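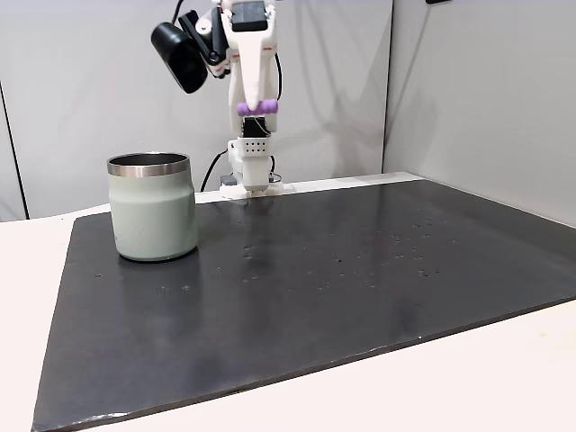
The Vello cleaning cloth, pack of 2

Grey with a white edge, 40 cm square, sold in pairs

£49 for a case, or buy single packs from the shop counter in Sarnport

I've been selling cloths for long enough to be a bore about them, and my family will happily confirm it. So when I say the Vello is the one I use in my own kitchen, please take it as a proper recommendation from somebody who has a drawer full of the others (and a second drawer full of the ones I've gone off).

It's a flat, tightly woven microfibre cloth with no fluffy loops on it. The loopy ones are lovely on a car, but they drag on a kitchen worktop and they hang on to every crumb they meet. The Vello slides. You fold it in half and in half again, wipe, turn it over, wipe again, and when all the faces are used you rinse it and carry on. I get through a whole kitchen with one cloth and plain water most days.

We first stocked it in June, when Zoriana Fedoruk at Hladun sent me a parcel of samples with a note saying only "try the grey one". I tried the grey one! Then I rang her and ordered far too many, and we sold the lot before I'd found shelf space for them. The shop has now sent out 2,620 packs, and the returns have mostly been people who wanted a different colour.

What it's good at

Glossy dark surfaces, above all. Black glass, black gloss doors, polished stone, hob tops, piano lids if you're brave. Anything dark and shiny shows up every smear you leave behind, and most cloths just push the wet about and let it dry in stripes. Use the Vello barely damp for the first pass and then go over it with the second one from the pack, completely dry. That's why they come in twos. 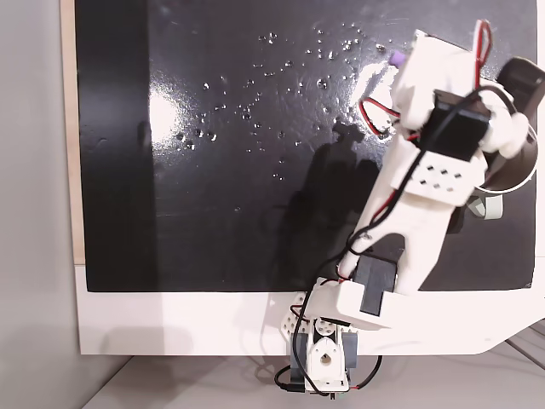

If your water is as hard as ours, don't let splashes sit. Sarnport water is practically chalk, and once a drop has dried you're left with a little white ring that needs a dab of vinegar to shift it (not on marble or other natural stone, please, I've had that phone call). Blot first by laying the cloth flat and patting, then wipe. It feels fussy for a day or two and after that you do it without thinking.

It's also very good on taps, mirrors, shower screens and the fridge door. I wouldn't bother with it for greasy oven trays. You can get the grease off, but it takes ages to rinse out of the weave, and an old tea towel you don't care about will do just as well. For pans we sell the Cliltlow scrubber, which has its own page.

Washing and looking after it

Forty degrees, ordinary liquid, no fabric softener. I'll say it again for anybody skimming: no fabric softener. It coats the fibres and then the cloth won't take up water at all. If you've done it by accident, wash it twice more without and it usually comes back. Keep it away from cotton towels in the machine too, or it'll come out wearing them. Line dry if you can, or tumble on low.
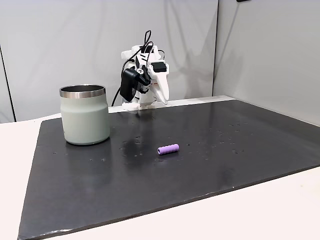 Worktops and tables get most of their marks from drinks, at least in our house. Coffee rings, squash, the puddle under a glass on a warm day, it all adds up by teatime. An insulated cup helps a fair bit with the condensation, but it won't do anything for splashes, and you can have a nice sage-green tumbler standing on a dark board and still find droplets and faint smudges dotted across the rest of it. Lift everything off before you wipe! Going round the base of a cup is how you end up with a perfect clean circle and a mucky edge.

What other people say

"Bought one pack for the caravan and it never made it to the caravan. My wife has it. Have ordered another." Dušan Đorđević

Sizes and ordering

One size only at the moment. I've asked Hladun for a smaller one for glasses and phone screens, and Zoriana says she'll see what she can do. Case orders go out from Sarnport by ordinary post, and if you're local you can save the postage and collect from the counter. Ring the bell if I'm in the back.

Page last updated 12 October 2018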